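Stendwood Door-Knocking Kit

$70 plus shipping, ships from Kutport

I ran for a seat on the Liller town council in April and lost by 300 votes, and what I remember best is my clipboard. It snapped on my second street! So when I got home I started putting together the kit I wish I'd had, and now I sell it to other people who are silly enough to run for local office (I say that with love).

What you get: a hard-backed canvassing board with a rain flap, a shoulder bag that holds 400 palm cards, a pad of "sorry I missed you" door notes and two pens on cords. The bag has a flat pocket at the back for your walk list, so you're not digging around while someone stands there in their slippers waiting to hear what you think of the parking rules.

The bag comes in navy or gray. I don't do red or blue, and please stop asking – half my buyers are running in races with no party on the ballot anyway.
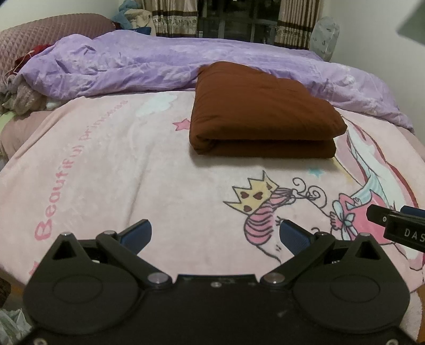
The strap is the part I fussed over most. My first one dug into my neck by lunchtime, so this one is wider and has a slider you can move with one hand. Tamara Zhuravel wore it through the whole Zeleke school board race, 1116 doors, and the only thing she wanted changed was the pen cords, which are longer now.

Refill pads are sold separately. If you're ordering for a whole team, email me first and I'll work out the shipping – it's usually cheaper in one box.

Page updated 2019-10-18. Navy is back in stock.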